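**Ticket 107 — Handgreifer rechts: Öffnungsweite läuft weg, Pose springt an der Spindtür**

Standort: Flitow, Spindplatz
Gerät: Skutness, Handgreiferpaar, betroffen ist der rechte
Gemeldet: April 2019
Bearbeiter: Primo Gatti
Status: gelöst, ein Punkt offen (siehe Ende)

**Meldung**

Am Spindplatz liefert der rechte Greifer seit dem letzten Umbau keine brauchbaren Öffnungswerte mehr. Nach dem Einschalten steht die Anzeige bei geschlossenen Backen auf null, nach einigen Durchläufen mit dem Stricktuch bleibt ein Rest stehen und wird größer. Außerdem springt die Pose, wenn man mit dem rechten Greifer an den Türgriff geht. Der linke Greifer läuft am selben Platz und an derselben Auswertung ohne Auffälligkeit. Das grüne Licht am Würfel leuchtet rechts die ganze Zeit weiter, einen Fehlercode gibt es nicht.

Ablauf, bei dem es auftritt: Tuch aufnehmen, zum Spind, Tür am Griff öffnen, Tuch ablegen, Tür zu. Ohne Tuch tritt der Restwert nicht auf. Der Sprung in der Pose kommt mit und ohne Tuch.

**Rückfragen**

- Software auf beiden Greifern gleich? Ja, am Vormittag abgeglichen.
- Gefallen oder angestoßen? Laut Platzbuch nein.
- Was wurde umgebaut? Die Markerwürfel wurden abgenommen und wieder montiert, weil die Kabel neu verlegt wurden. Die Backen wurden nicht angefasst.
- Zuletzt kalibriert? Im Oktober, in Gudotberg, beide Greifer zusammen.

**Schritt 1 — Tauschtest**

Linken und rechten Greifer an der Auswertung vertauscht. Der Fehler wandert mit dem Greifer. Damit sind Rechner, Kabel und Steckplatz raus. Kabel trotzdem durchgemessen, in Ordnung.

**Schritt 2 — Licht**

In der Halle brennt das Deckenlicht, dazu kommt Tageslicht vom Fenster, und der grüne Boden spiegelt. Ich hatte deshalb zuerst die Kamera im Verdacht. Belichtung heruntergesetzt, Fensterseite mit Karton abgeschattet, Durchläufe wiederholt. Kein Unterschied, der Sprung kommt an derselben Stelle. Einstellungen zurückgesetzt, Karton wieder weg.

**Schritt 3 — Markerwürfel**

Beide Würfel von Hand auf festen Sitz geprüft. Links fest. Rechts lässt sich der Würfel minimal verdrehen, mit bloßem Auge kaum zu sehen, mit dem Finger gut zu spüren. Zwei der Schrauben am Halter waren nur handfest angezogen. Beim Griff an die Tür gibt es eine Querkraft, der Halter setzt sich um, und die Auswertung sieht einen Sprung. Er bleibt danach in der neuen Lage, bis die nächste Tür kommt.

Schrauben gelöst, Auflageflächen abgewischt, über Kreuz neu angezogen. Verschraubung mit Lackstrich gesichert.

**Schritt 4 — Greifer am Tuch und an der Tür**

Danach wieder an den Platz, beide Greifer in der Hand, volle Abfolge.
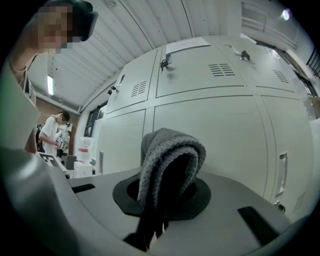 Greiferkörper mit Tuch, dann beide Handgreifer vor den Türen:

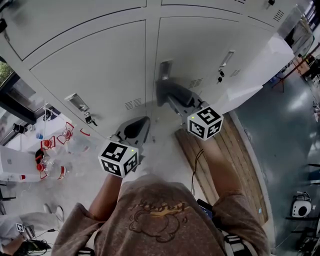 *1.000 Wörter*

Ergebnis: Die Pose ist nach dem Anziehen ruhig, auch beim Ziehen am Griff. Der Restwert bei der Öffnungsweite ist geblieben. Es waren also zwei Fehler, die zufällig am selben Greifer gemeldet wurden. Die Meldung habe ich nicht geteilt, die Historie bleibt so an einer Stelle.

**Schritt 5 — Öffnungsweite**

Die Werte kommen vom Geber im Greiferkörper. Nullabgleich ausgeführt, Wert steht. Backen von Hand auf und zu bewegt, ohne Tuch: Wert bleibt bei null, sooft man schließt. Mit Tuch aufgenommen und abgelegt: Rest nach wenigen Griffen wieder da. Nach 10 Griffen war er so groß, dass die Auswertung die Backen nicht mehr als geschlossen erkannt hat.

Abdeckung unten abgenommen. In der Führung des rechten Fingers saß ein Pfropf aus grauen Fasern, dicht gepresst, dazu etwas Abrieb. Das Tuch hat eine grobe Rippe und fusselt. Es legt sich beim Tragen über den Greiferkörper, und durch die Schlitze neben der runden Öffnung kommen die Fasern hinein. Der Finger läuft dann gegen das Polster und erreicht seinen Anschlag nicht. Die Backen sehen von außen geschlossen aus, weil die weichen Spitzen nachgeben.

Gereinigt wie folgt:

1. Greifer ausschalten, Kabel ziehen.
2. Fasern mit der Kunststoffpinzette herausnehmen. Keine Druckluft von oben, die schiebt das Zeug zum Geber.
3. Führung mit fusselfreiem Tuch und wenig Isopropanol auswischen, ablüften lassen.
4. Führung nicht fetten. Im Greifer war ein Fettrest, der nach Werksangabe dort nicht hingehört und die Fasern festgehalten hat.
5. Abdeckung schließen, Finger von Hand über den ganzen Weg bewegen, er muss ohne Ruck laufen.
6. Nullabgleich bei geschlossenen Backen, ohne Tuch.

Den linken Greifer habe ich bei der Gelegenheit auch geöffnet. Wenig Fasern, kein Fett. Er wird am Spindplatz fast nur für die Tür benutzt und hat das Tuch selten in den Backen.

**Schritt 6 — Kontrolle**

Neue Kalibrierung beider Greifer am Markerbrett, danach Dauerlauf. 1.000 Schließvorgänge rechts ohne Tuch auf dem Prüfstand: Wert steht. Anschließend am Platz mit Tuch, 9 komplette Durchläufe an verschiedenen Türen, oben und unten. Kein Sprung, kein Rest.

Eine Auffälligkeit am Rand: An einer der unteren Türen hakt der Riegel. Man zieht dort unwillkürlich stärker, und die Last geht auf den Halter des Würfels. Am Greifer ist das kein Fehler, ich habe den Riegel aber trotzdem eingestellt. Wer die Schlüssel stecken lässt, bitte darauf achten, dass sie nicht halb gedreht sind — dann hakt es auch an den anderen Türen.

**Ursache**

- Posensprung: Halter des rechten Markerwürfels nach dem Umbau nicht angezogen.
- Öffnungsweite: Fasern in der Fingerführung, durch falsches Fett festgehalten.

**Nachtrag für den Wartungsplan**

Führung am rechten Greifer ab jetzt wöchentlich ansehen, solange mit dem Stricktuch gearbeitet wird. Nach jedem Abnehmen der Würfel ist eine Kalibrierung fällig, auch wenn nur Kabel verlegt wurden. Das stand bisher nur in der Anleitung aus Gudotberg und nicht auf dem Blatt am Platz. Ich habe das Blatt ergänzt.

**Offen**

Bei Dal Bello ist eine engere Abdeckung für die Schlitze angefragt. Zeichnung mit den Maßen ist raus, Antwort steht aus. Bis dahin liegt eine Ersatzführung im Schrank, Fach mit der Aufschrift Skutness. Wenn die Abdeckung kommt, bitte an diesem Ticket anhängen und kein neues aufmachen.

P. Gatti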